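How to Report a Suspected Pollution Incident in a River, Stream or Lake

Published by the Dritham Watershed Office
Last revised 1/12/18

Residents are often the first to notice a change in local water. The Dritham Watershed Office received 177 reports from the public in the last reporting year, and 77 of them led to a site inspection. The steps below explain what to record, whom to contact and how a report is handled. They apply to the Dritham River, Canen Creek, Hamada Lake and all public drainage channels that empty into them.

Before you begin

If there is an immediate danger to people, such as a strong fuel odor, fire, or an overturned tanker, leave the area and call the emergency services. The Watershed Office does not dispatch first responders.

Do not enter the water. Do not touch foam, surface film, dead fish or abandoned containers, and keep children and dogs away from the bank. Stay on public land at all times. A report made from a bridge or footpath is as acceptable to this office as one made from the water's edge.

Step 1. Note the time and the exact location

Write down the time at which you first saw the problem. Then record where you are standing, using the most precise reference available. Bridges, weirs and outfall pipes in the district carry a white plate with a four-character code, and this code is the best reference you can give. Where there is no plate, name the nearest road crossing and state whether you are upstream or downstream of it.

If the pollution covers a long stretch, give the highest point upstream at which it can be seen. Inspectors start there.

Step 2. Record what you observe

Use plain terms. The following details are the most useful:

Color of the water, and whether the color is even or in streaks
Foam, scum or an oily film, and how far it extends across the channel
Odor, described by comparison (sewage, paint, diesel, rotten eggs, chlorine)
Fish or birds that are dead or behaving unusually
Any pipe, ditch or drain that is flowing when the weather has been dry
Recent rainfall, if known

Do not try to name the substance unless you saw it being released. Brown foam below a weir in August, for example, is frequently natural and comes from decaying plant matter, while thick white foam that holds its shape and smells of detergent usually does not. The duty officer will ask questions to separate the two.
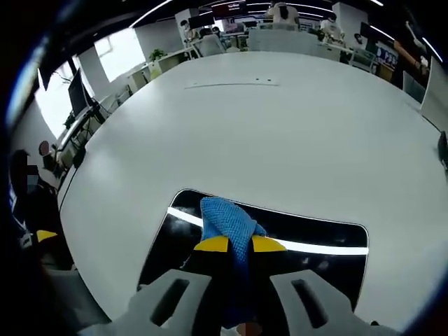 Photographs are helpful but not required. Take one wide view that includes a landmark, and one closer view from a safe position. Keep the original files, as the date and time stored with them may be needed later. Do not apply filters or crop the pictures before sending them.

Step 3. Do not collect your own sample

Many callers offer to bring in a jar of water. The office cannot accept these. A sample can be used in an enforcement case only if it was taken in a sealed bottle by an authorized officer, logged on site and kept cold until it reached the laboratory. Water stored in a household container also picks up traces of whatever the container held before.

Registered members of the stream monitoring program are the one exception. They should follow the instructions in their kit and call the duty officer before taking the first sample.

Step 4. Make the report

Reports may be made by telephone at any hour, through the online form, or in person at the front desk of the Demach Road office. Telephone is preferred when the pollution is still visible. The online form is checked at the start and end of each working day and should be used only for incidents that have already passed.

You will be asked for your name and a contact number. Anonymous reports are accepted, but the office cannot call back with further questions or inform you of the result.

If you believe you know the source, say so, and say why. Please do not approach the business or landowner yourself - an early warning may lead to the removal of evidence.

Step 5. Keep the reference number

Each report receives a reference number. Quote it in any later call or letter. If conditions change after you report, for example if the color fades or dead fish begin to appear, call again and add the new information under the same number.

What happens next

The duty officer places each report in one of three classes.

Class A covers threats to a drinking water intake or a large fish kill. An inspector is sent at once, and the intake operator is notified by telephone.

Class B covers visible pollution with a limited effect. An inspection is made by the end of the next working day.

Class C covers minor or uncertain cases. These are logged and compared with other reports from the same stretch, and a visit is made if a pattern appears.

Where a source is confirmed, the responsible party is normally ordered to stop the discharge and clean up the affected bank. Under the district schedule, a first violation carries a fixed charge of $200. Repeat or deliberate discharges may bring a penalty of up to $1,590, in addition to the cost of cleanup.

Requests for records

Closed case files are open to the public. Requests should be made in writing to Gijs Maes, Records Officer, at the Demach Road office, and should include the reference number or, if that is not known, the location and month of the incident. Files on open cases are not released until the case has been decided.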